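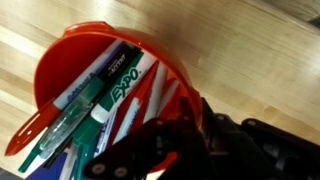
Dandthorpe's night school is back, and 229 people have signed up

2019-10-31

Evening classes are running again in Dandthorpe after a gap of three years, and the town has jumped at them. When sign-up closed this month, 229 people had put their names down for the fall term, enough to fill every class on the list and start a second section of beginner drawing.

The program is based at the old Lestier school on Skallwood Road, which stopped taking pupils in the spring. Classes run from 6:30 to 9 and most last eight weeks. There are 14 subjects this term, from bookkeeping and conversational Portuguese to upholstery, bread, home wiring and songwriting. The songwriting class had a waiting list by the second morning!

"I thought we might get a few dozen people and a lot of empty chairs," said Farzana Paul, who put the schedule together. "Then the phone started, and it kept going through dinner. I had people asking for classes we hadn't even thought of. One man wanted to learn to read old maps, so now I'm looking for someone to teach that."

Each course costs $15, plus materials where they are needed. The rest of the bill is covered by a grant from the Ekanayake Fund, which has paid for the heating, the teachers and a good scrub of the upstairs rooms. The grant runs through next June.
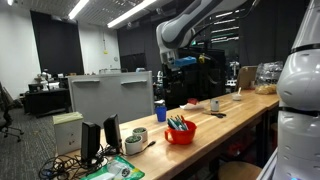
A workbench with a storage box and desktop speakers.

Booker Nakamura teaches the drawing sections on the ground floor. He took night classes in the same building as a teenager, back when the choices were typing, typing again and car repair, and he is clearly thrilled to be back. His first lesson had everyone draw their own left hand without looking at the paper. The results are taped up along the hallway and they are wonderful — lumpy, brave and very funny.

"Grown-ups are so scared of a blank page," Nakamura said. "By the end of the first night they were laughing and holding them up to show each other. You can't buy that."

The Skallwood Road bus now makes a late stop outside the school at 9:10, so students without cars can get home. Parking is free behind the gym, but come in by the side gate, as the front lot is still being resurfaced.

Sign-up for the winter term opens in December at the front office and by phone. Paul is still looking for teachers, especially for sewing, chess and anything to do with growing vegetables. No teaching certificate is needed for most subjects.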